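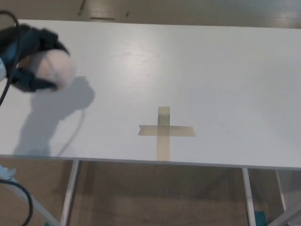 報道関係者各位
2021年12月24日
株式会社ヌンカム(Nuncombe)

渡し舟アドベンチャー「エルサイドの渡し守」、4月に大型アップデート「シルティッツ支流」を配信
泳げない主人公、ついに浮き輪を手に入れる

株式会社ヌンカムは、PC向けアドベンチャーゲーム「エルサイドの渡し守」の大型アップデート「シルティッツ支流」を、来年4月に無料で配信します。年の瀬のこの日に発表する理由を社内で検討しましたが、原稿がこの日に書き上がったという以上のものは見つかりませんでした。

「エルサイドの渡し守」は、霧の深い川で渡し舟をこぎ、乗客を向こう岸へ送り届けるゲームです。戦闘はありません。プレイヤーの敵は川の流れと、乗ってから行き先を変える客と、主人公の体力ゲージです。発売当初は「舟が遅い」とのご意見を多数いただき、その後の更新で舟を速くしたところ、「景色が見えない」とのご意見を同じくらい多数いただきました。現在の舟の速度は、どちらの皆さまにも少しずつご不満の残る値に調整されています。

■新エリア「シルティッツ支流」
水門の先に、これまで地図の端で途切れていた支流が加わります。発売以来、水門の前で櫂を振り回したり、樽を積み上げたりして先へ進もうとするプレイヤーが後を絶ちませんでした。樽を積んで水門を越えた方が見たものは、作りかけの灰色の地面と、開発者が置き忘れた椅子でした。この椅子は今回、正式な家具として支流の宿屋に置かれます。座れます。

支流には7つの船着き場があり、うち2つは潮の満ち引きによって水に沈みます。沈んでいる間に到着した場合、乗客は料金を払ってくれません。潮見表は宿屋の壁に貼ってありますが、前の年のものです。今年のものを手に入れるには、灯台守の依頼を引き受ける必要があります。

■新しい乗客
支流では9人の乗客が新たに登場します。鐘を修理に出したい鐘つき、鐘が直ると困るという隣人、荷物の中身を最後まで明かさない仕立屋などです。鐘つきと隣人は同じ舟に乗せることができます。乗せた場合の会話はすべて専用に書き下ろされており、途中で下船させることもできます。岸までの距離は問いません。

会話の脚本は、本編に続いてカルメラ・サルトーリが担当しました。サルトーリの初稿では鐘つきのせりふだけで本編の終章を上回る長さがあり、開発チームは削るように頼みました。戻ってきた第二稿は、さらに長くなっていました。製品版には第二稿の大部分が収録されています。早送りボタンの反応も改善しました。 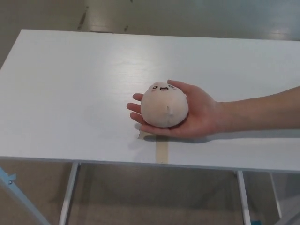

ワリド・ムーサは、支流の水の動きについて次のように述べています。「本編の川は、見た目は流れていても、内部ではただの床でした。舟が勝手に押されるのは、床が坂になっていたからです。今回は本当に流れています。そのせいで、テスト中は桟橋につないでおいた舟がよく消えました。縄の長さを変えて直しましたが、結び忘れた舟については、これまでどおりお客さまの責任ということでお願いします」

■浮き輪
ご要望の最も多かったアイテムが加わります。主人公はこれまで、川に落ちると画面が暗くなり、最寄りの船着き場で毛布をかぶって目を覚ましていました。浮き輪を装備すると画面は暗くならず、そのまま流されます。流されている間は方向を変えられません。手を振ることはできます。
浮き輪は宿屋の主人から購入できるほか、釣りでも手に入ることがあります。釣り上げたものは少し空気が抜けています。

■音楽
音楽はサントロ(Santoro)音楽工房が引き続き手がけ、15曲を新たに収録しました。満潮時と干潮時では同じ曲の編成が変わり、潮が引くにつれて低音が前に出てきます。ベネデッタ・グレコが宿屋の場面のために弾いたアコーディオンは、途中で一度、鍵盤を外しています。録り直した正確な演奏も用意しましたが、宿屋らしいほうを採用しました。設定画面の「音楽」の項目から、正確な演奏に切り替えることもできます。

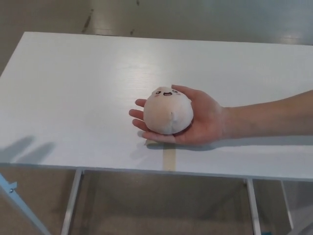

手のひらにのせた、笑顔の丸いぬいぐるみ

■そのほかの変更点
・体力ゲージの表示を画面左下へ移しました。元の位置に戻す設定もあります。
・アヒルに櫂が当たった際、アヒルの評判値が下がるようになりました。評判値の画面は追加していません。
・乗客が乗船前に行き先を二度言うことがある不具合を修正しました。三度言う乗客は仕様です。
・霧の濃さを変更できるようになりました。「なし」を選ぶと、開発チームが霧で隠していたものが見えます。
・手動セーブの際、確認の文言を短くしました。
・犬を舟に乗せられるようになりました。犬は降りません。

■既存のセーブデータについて
本編のセーブデータはそのままお使いいただけます。水門は本編第三章の終了後に開きます。すでに第三章を終えている方は、エルサイド側の船着き場で門番に話しかけてください。門番は最初、そのような支流はないと言いますが、もう一度話しかけると鍵を渡してくれます。
樽を積んで水門の向こう側にいる状態でセーブされている方は、アップデート後、宿屋の椅子に座った状態で再開します。宿代は請求されます。

■開発責任者ヴァルディス・セップのコメント
「発売前、私は取材で、水門の先には何もないと答えました。当時は本当に何もありませんでした。それでも毎日のように、向こうに何があるのかという問い合わせが届き、返信を書いているうちに、だんだん何かあるような気がしてきたのです。支流の地図の下書きは、そのときの返信文から起こしました。問い合わせをくださった方には感謝しています。次は山の向こうについて聞かれていますが、あちらには何もありません」

■製品概要
タイトル:エルサイドの渡し守 大型アップデート「シルティッツ支流」
ジャンル:渡し舟アドベンチャー
配信時期:来年4月
価格:無料(本編が必要です)
対応言語:日本語、英語、イタリア語
プレイ人数:1人(犬を除く)
開発・販売:株式会社ヌンカム
音楽:サントロ音楽工房

■本件に関するお問い合わせ
株式会社ヌンカム 広報担当 ダーシー・タウタヒ
取材および評価用コードのお申し込みは、当社ウェブサイトの報道関係者向け窓口よりお願いいたします。年末年始のお問い合わせには、休業明けに順次お返事いたします。山の向こうに関するご質問には、現在お答えしておりません。

※仕様は開発中のものであり、予告なく変更される場合があります。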